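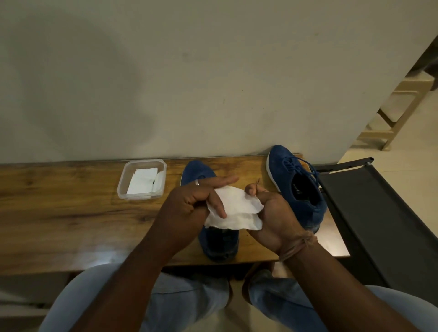 Posted by Shadi Dabbas, 11th July
in Work and Machines, 3 replies

Our shop got an automatic shoe cleaning cabinet. What happens with the hand work?

Hello all. I work in a shoe repair and cleaning shop in Skusonach. We are 8 people, and four of us do only cleaning. In June the owner bought a cabinet from a company called Amdale. You put the shoes on a holder, choose the program, close the door, and it brushes, rinses and dries them without you. It is made for canvas and for smooth leather. Suede we still do by hand, with wipes and a brush, like the blue sneakers in my photo. I start from the heel, where suede often gets the most wear.

My problem is this. Before, every one of us had mixed work. An easy canvas pair, then a difficult one, then again an easy one, and in between you could rest your fingers a little. Now the cabinet takes all the easy pairs, and what comes to my bench is suede and nubuck the whole day. The owner still counts pairs per person, with the same target as last year. In the last full week I finished 50 pairs and he asked me why I became slow. I did not become slow, the pairs became harder.

I am not against the machine. My back is thankful that I don't stand over the sink anymore. But I would like to know how other shops divided the work after such a cabinet came, and how I can speak about the target with the owner without sounding like I complain about everything.

Pinned reply from MacBrayne

We have had a cabinet in Uketthorpe for two years, and we had exactly this fight. What helped was to stop counting pairs and to count minutes. For two weeks everybody wrote on the ticket the material and the time when they started and finished. Our suede pairs took almost 3 times as long as the canvas ones. After the owner saw this on paper, the talk was short. The target is now different for each material.

The second thing is rotation. Loading the cabinet, checking what comes out and writing the tickets is also work, and it is lighter for the hands. We change places at lunch. If one person stays always at the machine and another always at the suede, they will stop liking each other, I have seen it. Ask also who answers when the cabinet makes a mistake. With us it was always the hand cleaners who had to save the pair afterwards, and this time was not counted anywhere – now it has its own line on the ticket.

Reply from tannery_road

Ask for more money. Hand cleaning of suede is the skilled part and the customer pays extra for it, so you should too get extra. Look at the price list on your own wall.

Reply from Shadi Dabbas

Thank you both. I looked in the ticket book, there are 109 suede tickets since the cabinet came, but without times, so I can't prove anything yet. Tomorrow I begin to write the minutes, and two colleagues will do it with me. About the money I will wait until we have the numbers. MacBrayne, did you write the drying time also, or only the time when the shoe was in your hands?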